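Nesik garment handling project
Progress report to the Fladovetti fund, Oct 12, 2022

1. Where we are

You will have seen the short version, which said "a minor fault in the finger release". The longer version is that the gripper closed on a pair of jeans and then declined, for 124 seconds, to let go of them. The stop button worked. The fingers kept their opinion.

Denim remains our main test garment. It is thick, it has rivets and it forgives almost everything.

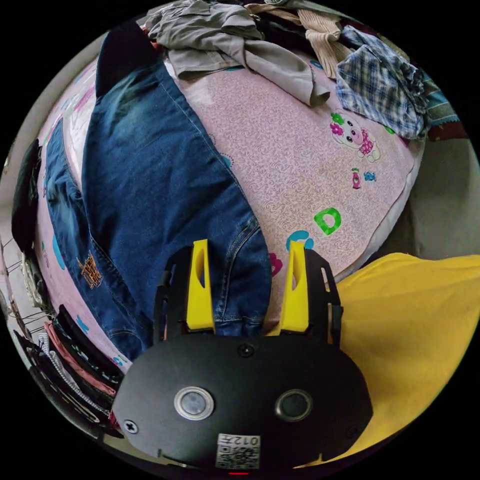
2. What went wrong

The release command goes out, the motor turns and the fingers stay shut. We logged this 95 times in 4000 grasps, nearly all of them on seams and hems, where the cloth is several layers deep. The Fragkou drive unit reads the extra thickness as a jam and protects itself by holding still. It is very good at protecting itself.

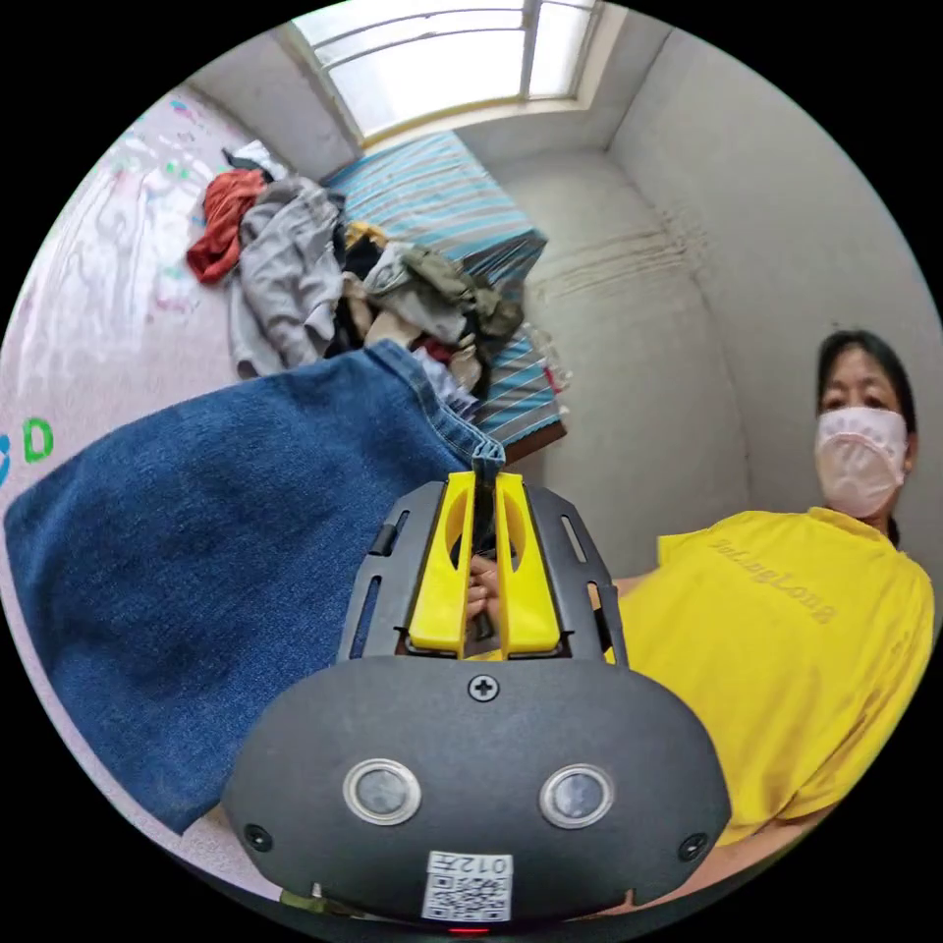 The safety side matters more than the lost time. A stuck gripper invites people to pull, and our first written procedure said, in full, "free the garment". We have replaced it. Work at a hem, with jeans hanging from the fingertips and a person's arm reaching in towards the tool, now comes under the same rule as work on the bench: power off first, hands second. No injuries have been reported. One pair of trousers has been retired.

3. Changes made

New release timing was loaded after grasp 631 of the second series. Skerow is supplying a softer spring, promised for May and now described as "on its way". Until it arrives we run at reduced closing force.
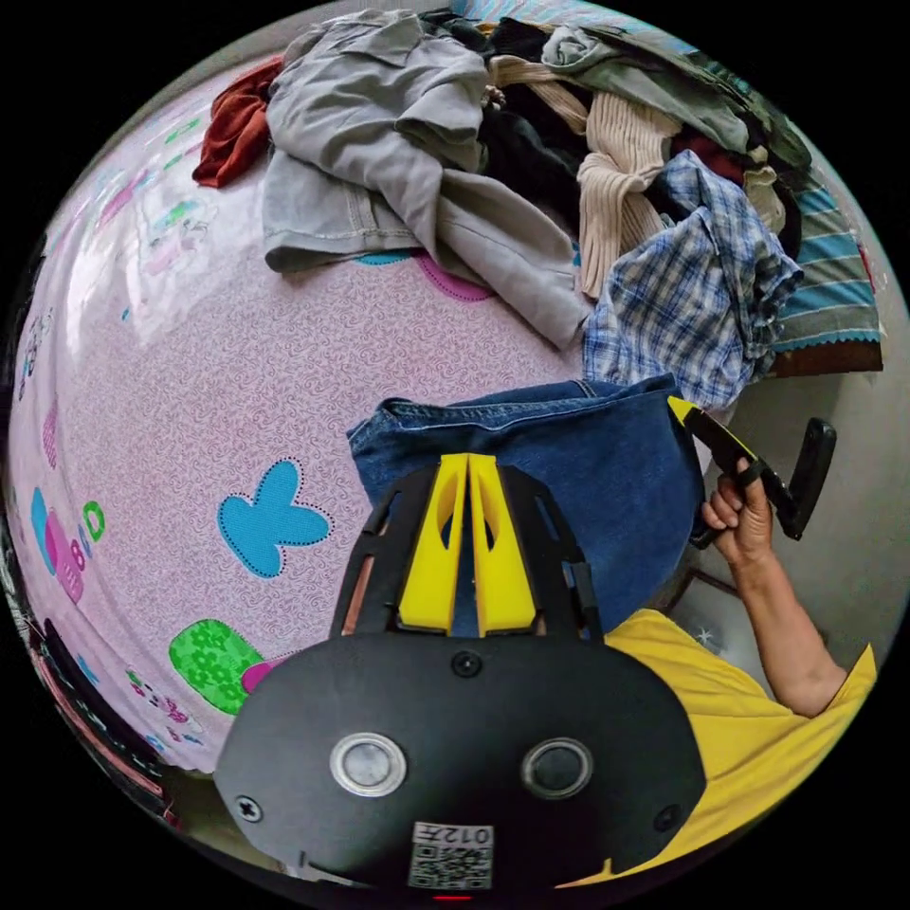 Jeans and mixed clothing on the bed, second series.

4. Request

We ask to move the unspent travel money to spare drive units. We had planned to visit Skerow with it, but they have stopped answering that email too.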